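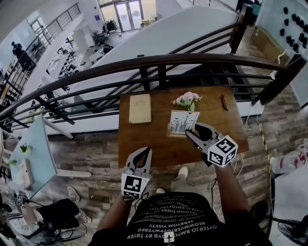
Heltlow Moth Club

Frequently Asked Questions
Last updated 13 July 2023

We get a lot of the same questions by email and at the sheet, usually whispered, as if the moths might mind. They don't. Ask away! If yours isn't on this page, send it through the contact form and we'll write back, probably at far too much length.

What is the Heltlow Moth Club?

We're a group of people in and near Heltlow who hang up a white sheet, shine a light on it, and get very excited about what lands there. We identify what we can, take photos, write it all down and let everything go. Our list for the area stands at 497 species, and it keeps growing, which still amazes those of us who started out thinking there were brown ones and white ones and that was it.

Do I need to know anything about moths?

Not a thing. A good number of our regulars turned up because a neighbor dragged them along. You'll pick up the easy ones in a single night: the rosy maple moth looks like a scoop of raspberry and lemon sherbet, and once you've seen one you know it for life. The small brown ones take longer. Some of them take years, and a few can't be told apart without a microscope, so you're in good company if you stand there saying "brown, with a sort of line."

Where do you meet?

Two main places. Humphreys Meadow is the easier one, with a flat path from the parking lot and a mix of tall grass, milkweed and old apple trees. Zovmont Woods is a bit of a walk uphill on a rooty trail, so bring a flashlight and real shoes. Zovmont is oak and hickory, and that's where we see the underwings in late summer. Now and then somebody offers a backyard, and we love those nights, since there's usually a porch to sit on and somebody makes cocoa.

When do the nights start?

At dusk, so the clock time moves with the season. The calendar page has the exact start for each one. Come early if you can, because setting up is half the fun and the first visitors often show up while there's still some blue in the sky. The sphinx moths that feed at dusk will work the flowers right beside you and then vanish before the sheet really gets going.

How long should I plan to stay?

Most people stay 2 hours. Nobody will be offended if you leave sooner. If you can stay late, do it at least once! The big silk moths, lunas especially, often come in well after families with young kids have gone home, and there's nothing like a luna drifting in out of the dark and flopping onto the sheet like a dropped handkerchief.

What does it cost?

$3 a night for adults, and kids are free. It goes to bulbs, extension cords, batteries and the permit for Zovmont. There is no yearly membership fee. If money is tight, come anyway.

What should I bring?

Long sleeves, a flashlight (one with a red setting is great, because it spares everybody's eyes) and something to sit on. A camera or phone if you like taking pictures. Skip the bug spray near the sheet, please. Put it on at home or back at the parking lot, and keep it off your hands, because you may well end up with a moth walking across them.

Wear light colors if you want moths to land on you. People who've been before tend to turn up in white T-shirts for exactly this purpose.

Can I bring kids?

Yes, yes, yes. Kids are fantastic at this. They have sharp eyes, they're closer to the bottom of the sheet, and they're not embarrassed about shrieking at a giant leopard moth. We ask that an adult stay with them, that nobody runs near the cords, and that everyone looks before they step, since plenty of moths settle in the grass around the light.

Can I bring my dog?

Please don't. We like dogs a lot, but they eat the moths.

What kind of light do you use?

Our main lamp is a Mikero, bought secondhand, which puts out a good deal of ultraviolet and runs off a battery. We also have an older mercury vapor bulb that needs a generator or an outlet, so it only comes out for backyard nights. It's terrifically bright and pulls in a crowd, though it gets hot and takes a while to warm up again if somebody kicks out the plug. (It has happened. We've taped the cord down ever since.)

Please don't stare straight at either lamp. Look at the sheet, or stand with your back to the light.

Does the light hurt the moths?

It's a fair question and we think about it a lot. A lamp left burning till dawn can keep moths from feeding and mating, and birds soon learn where to find breakfast. So we switch off when we pack up, shake the sheet out gently and tuck any sleepy ones into the undergrowth. We also don't run the same spot on nights in a row. If you're trying it at home, the same habits will serve you well.

What is sugaring?

One of the great joys of the hobby! You mash up overripe bananas with brown sugar and a splash of stale beer, let it sit somewhere warm until it smells alarming, and paint it onto tree trunks before dark. Then you go around with a dim flashlight to see who's come to the bar. Underwings adore it. They sit there in their dull gray bark colors, and then one flicks open and there's a flash of orange or deep pink underneath, and everyone gasps no matter how often they've seen it.

Everyone has a favorite recipe. Some swear by molasses, some by rotten peaches. Label the jar clearly if you keep it in a shared fridge.

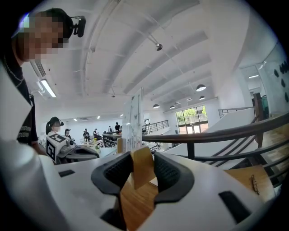 A plain paintbrush is fine for putting it on, about chest height, on rough bark. Go easy the first time. A patch the size of your hand will do, and you'll want to be able to find it again, so tie a bit of string around the trunk or pick trees along a path. Warm, still, muggy evenings are best. On a cool, clear night with a bright moon you may get nothing but ants and one very happy slug, and that's mothing too.

What was your best night ever?

There's a friendly argument about this. The official answer, if you go by the notebook, is a muggy evening at Humphreys Meadow when we logged 56 species before the rain chased us home. The other camp holds out for a night at Zovmont when hardly anything came in at all except for a single cecropia, which sat on the sheet like a dinner plate and let everybody have a good look.

Do you meet in winter?

We do! There are moths that fly in the cold, and they're some of the most charming of all. The sallows shiver their flight muscles to warm up before takeoff, and you can watch them doing it on a mild evening. Our December night is short and there's soup. Some years we see one moth. We cheer for it.

The rest of the winter we meet indoors to work through the year's photos, which is a wonderful way to learn. Somebody puts up a blurry brown triangle and everyone argues happily over it until the coffee's gone.

What if it rains?

Light drizzle is fine and can even be good. Heavy rain, thunder or strong wind and we call it off. We post on the home page by late afternoon, so check before you set out.

I found a huge moth on my porch. What is it?

Send us a photo! Try for one from straight above with the wings showing, and tell us where you found it and when. If it's pale green with long tails, it's a luna. If it's brown with big eyespots on the hindwings, it could be a polyphemus. It doesn't need feeding, by the way. Adult silk moths have no working mouthparts and live on what they stored up as caterpillars, so the kindest thing is to leave it in the shade, away from the cat.

Are moths eating my sweaters?

Only a couple of kinds do that, and they're tiny and don't much care for light. Nothing that comes to our sheet is after your knitwear. If you have a problem at home, wash or freeze the woolens and vacuum the corners of the closet.

How can I get more moths in my yard?

Plant native trees if you have room, oak above all, along with cherry, willow and birch. If you don't have room, a pot of evening primrose or flowering tobacco by the back door can bring in sphinx moths. Leave your fallen leaves in a corner over winter, because lots of caterpillars and pupae are tucked up in them. And turn off the porch light when you're not using it.

Can I try this at home before I come out with you?

Absolutely, and you'll be surprised how much there is. Hang an old white sheet on a clothesline, point an ordinary lamp at it and wait. Even a bathroom window with the light on will do. One of our longest-running lists comes entirely from the wall of a gas station.

Do you collect or pin specimens?

No. We photograph and release. We sometimes keep a moth in a clear pot for a few minutes so people can see it up close, then it goes back to the bushes.

Which field guide should I buy?

Borrow one first and see how you get on with it. We bring 3 well-thumbed guides to every night, and you're welcome to paw through them. Some people like paintings, some like photos, and some want the moths shown life-size. Try them all by flashlight with a moth in front of you and you'll soon know which one suits you.

Can our school or scout group book a night?

We'd be delighted. Spring dates go quickly, so write to us early with a couple of options and a rough idea of ages. We can come to your grounds if there's an outlet or somewhere dry to set the battery, and it helps a lot if the security lights can be turned off for the evening.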